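Nettoyer et préparer un petit tableau blanc posé sur table

Niveau : débutant. Temps de travail : 6 minutes, hors séchage.

Cette fiche concerne les tableaux effaçables à sec de petit format, utilisés debout sur un plan de travail. Pour les modèles muraux, voir la fiche Floltico.

Matériel

Deux chiffons microfibres propres
Eau tiède, une goutte de savon neutre
Alcool isopropylique
Une brosse ou un effaceur sec

Étape 1. Dégager la table. Retirer feutres, gobelets et papiers sur toute la largeur du tableau.

Étape 2. Effacer à sec, de haut en bas, en bandes qui se recouvrent. Ne pas tourner : le mouvement circulaire étale les pigments vers les coins.

Étape 3. Traiter les traces restantes à l'alcool. Imbiber le chiffon, jamais la surface. Sur un tracé ancien, repasser d'abord au feutre effaçable, puis essuyer aussitôt.

Étape 4. Laver à l'eau savonneuse, rincer, sécher avec le second chiffon. Insister le long du cadre — l'eau qui y stagne finit par décoller le revêtement.

Étape 5. Remettre le tableau debout et contrôler en lumière rasante. Un voile gras apparaît mat entre les reflets des plafonniers.
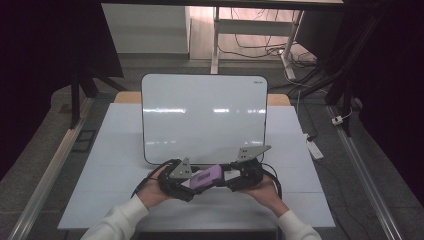

Si le voile persiste, reprendre l'étape 4 sans savon. Ne pas employer de poudre à récurer ni d'éponge abrasive : les microrayures retiennent l'encre et rendent l'effacement incomplet.

Entretien courant : effacer à sec après chaque usage, laver une fois par mois. Remplacer l'effaceur dès que la feutrine devient lisse.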